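Speaker notes: What we changed in the Brarkuder crafting update
Tistemville players' meetup, June 17, 2022

We use cookies to remember your settings and count visits. Accept | Manage choices

Start with the old system. Before the update, Zatomine had one crafting queue per character, and everything went through it. Potions, armor and ship parts all waited in the same line. A full set of Gebretsadik armor took nine steps. Most players did the first five, hit the rare metal requirement, and quit.

Pause for a show of hands: who finished the set before January?

Next, the numbers. We had 1,671 survey replies. The top complaint was waiting. The second was bag space, because half-finished pieces could not be stacked. Drop rates came well behind both, which surprised the team. We had spent most of the winter tuning drops.

Then the fix. There are now two queues. The short one is for anything you use up, such as potions, food and ammo. The long one is for gear. They run side by side, and you can swap the order of jobs without losing materials. The armor set is down to five steps.

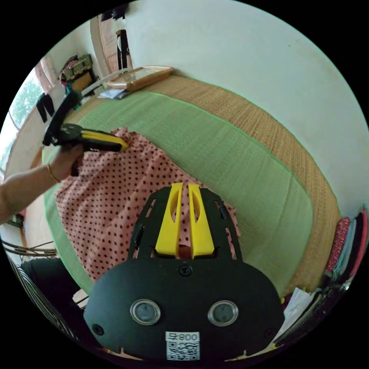 Talk about what went wrong on the test server. Players filled the short queue with cheap food and sold it to the town vendor for more than the ingredients cost. We lowered the vendor price and left the recipes alone. Some people were unhappy with that. Say so, and don't rush past it.

Half-finished pieces now stack in the workshop chest. They still don't stack in your bag. Someone will ask why. Answer: bag slots are tied to the trading screen, and changing one breaks the other. It is on the list, with no date.

Skip the guild workshop part if we are running late. If there is time, explain that guild members can add materials to a shared job, but only the person who started it can cancel.

Last slide: known bugs. The queue timer shows the wrong time after a zone change. The item still finishes when it should.

Take questions. Repeat each one into the microphone before answering.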